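Lista de verificação de segurança: célula de separação de objetos, bancada 4
Projeto Mandagi, turma de robótica aplicada, Instituto Gratholm
Revisão de fevereiro, válida até o fim do semestre
Responsável pela inspeção: Junpei Higuchi

Preencher antes de energizar o braço. Item marcado **NC** (não conforme) impede o modo automático.

## 1. Área e acesso

- [x] Parada de emergência testada no console e no pedestal. Rearme manual, OK.
- [x] Faixa de circulação livre. Mochilas no armário do corredor.
- [ ] Ficha de presença assinada. **Pendente:** faltam dois nomes da equipe Siltden.

## 2. Bancada e caixa

- [x] Fixação da caixa à mesa. Reapertar o grampo no início de cada turno; a folga admitida é zero.
- [x] Marcações de fita azul legíveis. Não remover nem reposicionar sem refazer a calibração.
- [x] Fundo da caixa sem rebarbas ao tato. Riscos superficiais são aceitos.
- [ ] Iluminação. **Comentário:** o metal do fundo devolve reflexos fortes e a segmentação perde contorno nessas regiões. Testar difusor antes da próxima coleta. Não é item de segurança, fica registrado aqui para a equipe de visão.

## 3. Braço, cabos e garra

- [x] Velocidade limitada a 300 mm/s em modo manual.
- [x] Abraçadeiras do chicote presentes.
- [ ] Laço de cabos junto à junta laranja. **Comentário:** verificar a folga com o punho nos dois extremos de giro, em passo manual, com um segundo aluno no botão de parada. O laço não pode tocar a borda da caixa nem os objetos.
- [x] Pontas da garra sem rasgos. Trocar a cada 15 horas de uso, anotando no caderno.
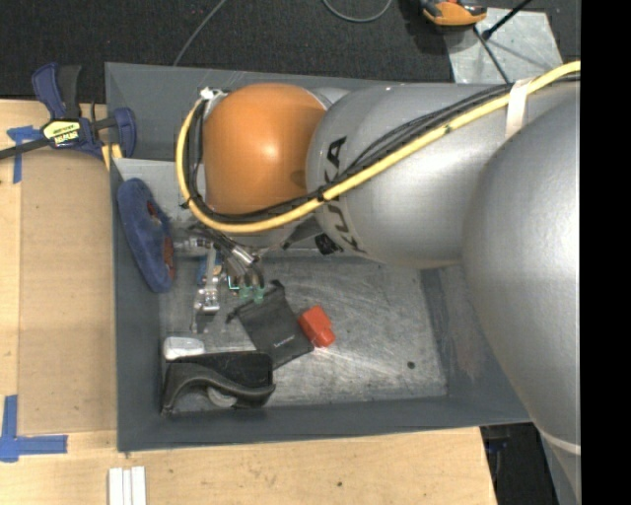 *Fig. 1. Garra dentro da caixa, com o cabo amarelo e os cabos pretos contornando a junta laranja. Bolsa preta de cordão no fundo, junto ao objeto vermelho.*

## 4. Objetos

- [x] Nenhum item de vidro, pressurizado ou com bateria exposta.
- [x] Itens deformáveis (tecido, bolsa) registrados na planilha.
- [ ] Cordões. **Comentário:** a bolsa de cordão pode enroscar nos dedos da garra. Em caso de enrosco, parar, abrir a garra pelo console e só então entrar com a mão. Puxar o objeto com o braço habilitado é falta grave e suspende o aluno da bancada.
- [x] Itens encostados na parede da caixa: aproximação vertical, sem arrasto lateral.

## 5. Software

- [x] Limites de espaço de trabalho carregados. Plano inferior acima do fundo da caixa.
- [x] Detecção de colisão ativa, perfil Prarnosby.
- [x] Registro da sessão aberto: ensaio 971.
- [ ] Cópia de segurança do programa anterior. **NC.** Diretório sem permissão de escrita para a conta da turma.

## Resultado

Liberado para modo manual reduzido. Modo automático bloqueado até a correção do item de cópia de segurança e a verificação do laço de cabos. Nova inspeção por J. Higuchi após as duas correções, com a lista impressa e rubricada.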